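3.2 What counts as a threat call, and who decides

I want to slow down on this part, as it's where I got the most wrong in my first draft. I went into the project thinking a threat call was a threat call. Somebody phones a school or a courthouse, says something awful, hangs up, and the person who answered writes it down. Then I sat with the Messina call logs for a whole October and found out how much happens between the hanging up and the writing down.

The logs I used cover 102 calls that front desk staff had marked as threats. I read every one of them twice, with a long gap between the two readings so I wouldn't just be remembering my own answers. On the first pass I agreed with the desk on most of them. On the second pass I kept stopping. A caller who says "somebody ought to burn that place down" is angry, sure, but is he threatening anyone? The desk had marked him as a threat. Another caller said almost the same thing, word for word, and got filed under complaints. The difference, as far as I can tell from the notes, is that the second caller gave his name.

Names matter a lot in these logs - more than I think they should. Staff seem to read an unnamed caller as a serious one. The older writing on phone threats leans the same way, and I used to lean with it. But 20 of the calls in my set came from people who said who they were right at the start, and a few of those are the ones I'd have wanted an officer to follow up on first. One man gave his name, spelled it, and then described which door he would come in by. The call was passed to the police the same afternoon, but the desk notes put it at the lowest level on the form.

That brings me to the form. The desk used a paper sheet adapted from one made by Ferkine, and later a screen version built in Gostix. The two don't ask for the same things. The paper sheet has a big open box for the caller's words, and people filled it up, sometimes down the margin and onto the back. The screen version has a short line for the words and a long row of tick boxes for voice, mood, background noise and so on. I like tick boxes as much as the next researcher (they're so easy to put in a table!), but for the calls logged on screen I often couldn't tell what had been said. I could tell you the caller was male, calm and near traffic. I couldn't tell you whether he'd made a threat.

Morena Mazza, who coded the set alongside me, had the same trouble and handled it better than I did. She simply refused to score a call if the words weren't there. I had been guessing from the tick boxes, and when we compared sheets it showed. We went back and used her rule for the whole set, and every number in the next section follows it. If you've seen the version of this paper I passed around in March 2020, the numbers there follow my rule, so please don't cite them.

We also tried to work out how long it took for a call to reach an officer. I'd hoped for a clean answer. The desk clock and the police clock at Messina don't match, and the gap between them isn't steady, so a call can look as if it was dispatched before it came in. We dropped timing for those and kept it only where both ends had logged the same reference number, which left us with 60 calls. That's enough to say something careful, and I do in 3.3, but I wouldn't build a policy on it.
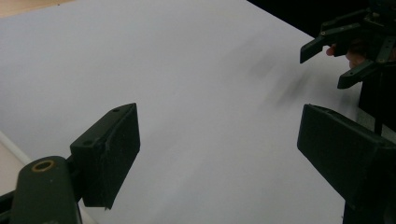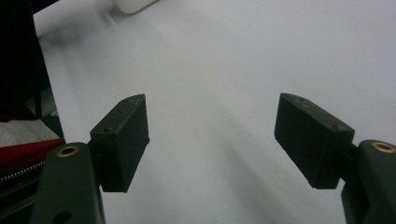 Figure 2. Dark gripper fingers over a pale surface, two views.

The other thing I should own up to is that the two of us read threats differently, and no rule fixed that. I grew up in a house where people shouted, and loud doesn't scare me much. Morena put more weight on tone than I did wherever the notes recorded it. We settled most of our splits by talking. The ones we couldn't settle are marked as unresolved in the Stukska file, with both scores kept side by side, so anyone who wants to can run the analysis with hers, mine or neither. I did all three. The overall pattern holds, though the courthouse calls move up a level under her scores and I still can't fully explain why the schools don't.

One more note on wording before the results. I say "caller" all the way through and never "suspect" or "offender," even for the calls that ended in a charge. The desk staff didn't know how any of these would end when they picked up the phone, and I wanted to score what they had in front of them. For the charged cases, I read the court papers only after our scoring was locked. In 2 of them the affidavit quotes words that don't appear anywhere in the desk log, and I come back to those in section 4.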